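Asunto: Re: [lista-restauración] Aceite o barniz para una mesa de comedor
Fecha: 09/11/2023

Hola a todos:

Contesto por partes, con disculpas por mi español, que no es mi lengua.
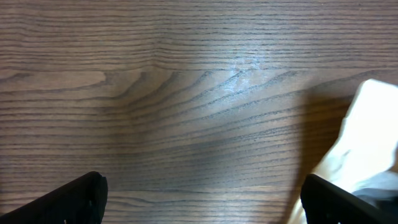 1. Sobre la preparación

> Tengo una mesa con el poro muy abierto y la veta marcada. He lijado
> con grano 80 y ahora no sé si seguir o dar ya el aceite. En la tienda
> me dicen que con Madura no hace falta lijar más.

Yo no pararía en 80. Las rayas de ese grano no se ven en seco, pero con el aceite aparecen todas, sobre todo si la lija ha cruzado la veta. Suba poco a poco y siempre en el sentido de la fibra. Tampoco le aconsejo llegar a 800 antes de la primera mano: la superficie queda demasiado cerrada y el aceite penetra mal. Yo guardo el 800 para el final, entre las últimas manos.

2. Sobre el producto

He usado Madura y también Wasmont. El primero oscurece más y tarda mucho en secar en noviembre, si el taller no tiene calefacción. Con los dos dejo el aceite 15 minutos y retiro el sobrante con un trapo que no suelte pelusa. Los trapos, después, extendidos al aire libre y nunca amontonados —pueden arder solos.

3. Sobre el barniz

Para una mesa donde comen niños, quizás el barniz es más cómodo. El aceite se repara por zonas, el barniz no. Es cuestión de gusto y de paciencia.

Si alguien de la lista conoce el tapaporos de Skovemik, me interesa su opinión.

Un saludo cordial desde el norte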